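Updated in May
By the Vurkwood bench team

Tracing a Gripper Dropout on a Two-Arm Cell

A gripper that stops answering in the middle of a motion is one of the more annoying faults on a two-arm setup. The arm keeps moving, the fingers stay wherever they were, and the log shows a communication timeout with nothing useful behind it. We had this on our Skuvetley cell and lost most of a week to it. These are the steps we now follow, in the order that would have saved us the time.

Make the cell safe first

Stop the running program from the controller and let both arms come to rest. Press the emergency stop, then switch off tool power separately. On our cell the stop does not cut the gripper supply, and a gripper that has dropped off the bus can come back and finish its last command. Fingers that look idle can close on you. Wait 20 seconds after tool power is off before you touch a connector.

If a part is trapped in the fingers, support it before you cut power. Do not pull it out by hand while the drive is live.

Read the log before you restart

Save the log now. A restart overwrites it on many controllers, ours included. Look for the first timeout and ignore the ones that follow, which are usually the same fault repeating. Write down the joint angles at that moment. In our case the first timeout came at cycle 291, with the wrist turned nearly 49 degrees from its home position. The next three runs failed at different cycle numbers but always close to that wrist angle. That was the clue, and we missed it for two days while we reinstalled drivers.

A fault that follows the clock or the cycle count points to heat or software. A fault that follows a joint angle points to a cable.

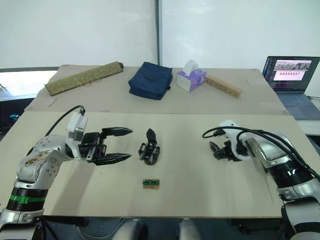
Check the cable through its full travel

Keep tool power off and put the arm in hand-guiding mode, following your maker's instructions for releasing the stop. One person moves the arm and a second person stays at the stop button. Turn the wrist slowly to the angle from the log and watch the cable where it enters the connector. It should still have slack. If it pulls straight, or if the connector tilts in its socket, you have probably found the problem.

Next, unplug the cable at both ends and put a meter across each conductor in turn. Flex the cable by hand near the plug while you read it. Ours read fine when it was still and went open on one signal line as soon as it bent.

Swap one thing at a time

Replace the cable first and change nothing else. Run the same program at low speed with no part in the fingers. If the fault comes back, put in a known good gripper, and after that a spare interface board. Label whatever you take off. We had suspect and good parts mixed together at one point and had to test all of them again.

Handle bare boards by the edges and wear a wrist strap. Check the pin order against the drawing before you power up – two of our Stolent adapters had the same plug with the supply and ground reversed.

Put it back in service

Dress the new cable with a loop large enough for the full wrist rotation, and clamp it to the arm so that the connector carries no load. We use the Tóth pattern, with 4 soft ties and the last one well back from the plug. Do not pull the ties tight.

Then run the original program at reduced speed through the failing angle, empty first and then with a part. Move to full speed only after a clean run. Also set the controller to stop both arms on a gripper timeout. Ours was set to warn and continue, so the second arm kept coming toward a part that had not been released.

Questions about this page: use the contact form | © Vurkwood | Back to top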